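쿠키 안내: 이 사이트는 이용 통계 파악과 로그인 유지를 위해 쿠키를 사용합니다. 계속 이용하시면 쿠키 사용에 동의하신 것으로 봅니다. 동의 | 설정 변경

생활·지역 > 동네 상권

만도나드 상가 화요장터, 3월부터 저녁 9시까지 연다

만도나드 상가 상인회가 매주 화요일에 여는 화요장터의 운영 시간을 3월부터 늘린다. 지금까지는 오후 5시에 문을 닫았으나 앞으로는 밤 9시까지 장을 볼 수 있다. 장터가 서는 곳은 종전과 같은 상가 북쪽 통로와 그 앞 공터다.

상인회는 지난겨울 상가 이용객을 상대로 의견을 받았다. 퇴근하고 오면 이미 장이 끝나 있다는 의견이 가장 많았고, 버스 배차 간격 때문에 5시 전에 도착하기 어렵다는 의견이 뒤를 이었다. 처음에는 토요일로 요일을 옮기는 안도 나왔다. 그러나 토요일에는 인근 브리스투스콤 농산물 직판장과 날짜가 겹쳐 채소를 대는 농가들이 양쪽에 모두 나오기 어렵다고 했고, 결국 요일은 그대로 두고 시간만 늘리는 쪽으로 정리됐다.

판매 자리는 50개로 운영된다. 채소와 과일, 건어물, 반찬, 빵, 생활용품 순으로 구역을 나누고 불을 쓰는 먹거리 판매대는 공터 쪽에 따로 모은다. 지난해 가을에 통로 안쪽에서 전을 부치던 판매대 때문에 연기가 빠지지 않는다는 민원이 여러 차례 들어온 데 따른 조치다. 공터 쪽에는 조명을 새로 달고 전기 콘센트도 늘렸다. 비가 오는 날에는 공터 판매대만 쉬고 통로 안쪽은 정상 운영한다.

자리 배정 방식도 달라진다. 그동안은 오래 나온 상인이 같은 자리를 계속 써 왔는데, 3월부터는 2개월마다 추첨으로 자리를 바꾼다. 통로 입구와 안쪽의 매출 차이가 크다는 불만을 받아들인 것이다. 다만 냉장 설비를 연결해야 하는 수산물과 두부 판매대는 추첨에서 제외된다. 기존 상인 가운데 일부는 단골이 자리를 찾지 못할 수 있다며 반대했고, 상인회는 입구에 그날의 자리 배치도를 붙이기로 했다. 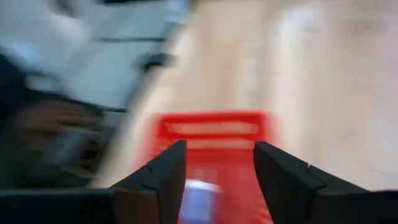
만도나드 상가 상인회 홍보팀

장터를 총괄하는 엘레리 프로세로(Eleri Prothero) 운영부장은 "저녁 장사를 하려면 상인들이 점심때부터 나와 있을 필요가 없다"며 "늦게 나오는 판매대는 오후 2시 이후에 자리를 펴도 되도록 규정을 고쳤다"고 말했다. 오전부터 나오는 상인은 종전대로 이른 시간에 문을 열고, 중간에 물건이 떨어지면 먼저 철수해도 된다. 늦게 여는 판매대는 배치도에 별도로 표시한다.

저녁 시간 연장에 따라 마감 할인 규칙도 생겼다. 반찬과 빵처럼 당일 판매해야 하는 품목은 마지막 한 시간 동안 값을 내려 팔 수 있다. 할인 폭은 판매자가 정하되 가격표를 반드시 새로 써서 붙여야 한다. 말로만 값을 깎아 주다가 손님마다 가격이 달라 다툼이 있었던 일을 줄이려는 것이다. 채소와 과일은 할인 시간을 따로 두지 않는다.

가격 표시 기준도 손본다. 과일은 낱개나 봉지 단위 가격과 함께 무게당 가격을 적는다. 건어물은 포장 날짜를 적고, 반찬은 원재료 원산지를 판매대 앞에 게시한다. 저울은 상인회가 정기적으로 점검하며, 손님이 직접 무게를 다시 달아 볼 수 있는 공용 저울을 안내소 옆에 둔다.

비닐봉지는 원칙적으로 무료로 주지 않는다. 장바구니를 가져오지 않은 손님은 안내소에서 보증금을 내고 빌린 뒤 다음 장날까지 돌려주면 된다. 보증금은 전액 돌려받는다. 생선처럼 물기가 있는 품목은 속포장용 비닐을 종전대로 쓸 수 있다.

주차는 상가 지하 주차장과 길 건너 퓨(Pugh) 공영주차장을 이용할 수 있다. 장터에서 물건을 산 영수증을 안내소에 보여 주면 상가 지하 주차장 요금을 일부 깎아 준다. 공영주차장은 할인 대상이 아니다. 공터 옆 도로는 짐을 내리는 차량만 잠시 설 수 있으며, 저녁 시간에는 버스 정류장 앞 정차 단속이 강화될 예정이어서 주의가 필요하다.

배달 서비스는 당분간 시범으로 운영된다. 동네 배달업체 조멈(Jomum)이 맡아 상가에서 가까운 아파트 단지와 주택가로 물건을 가져다준다. 안내소에 짐을 맡기고 주소를 적으면 당일 저녁에 받을 수 있다. 냉동식품과 깨지기 쉬운 그릇은 받지 않는다. 상인회는 봄 동안 이용량을 지켜본 뒤 계속할지를 정한다.

새로 판매대를 내려는 사람은 상인회 사무실에서 신청서를 받아 작성하면 된다. 먹거리를 파는 경우 영업 신고증과 위생 교육 수료증 사본이 필요하다. 직접 기른 농산물을 가져오는 농가는 경작지 확인 서류로 대신할 수 있다. 대기자가 있는 품목은 빈자리가 생기는 대로 순서에 따라 연락한다. 현재 반찬과 빵은 대기자가 있고 꽃과 모종, 잡곡은 바로 신청할 수 있다.

첫 저녁 장은 3월 첫째 화요일에 열린다. 이날은 통로 입구에서 칼갈이와 우산 수선도 함께 한다. 칼은 신문지나 두꺼운 천에 싸서 가져와야 접수할 수 있다.

태그: 화요장터, 만도나드상가, 장보기, 영업시간

공유 50 | 댓글 9

매주 동네 소식을 이메일로 받아 보세요. 뉴스레터 구독하기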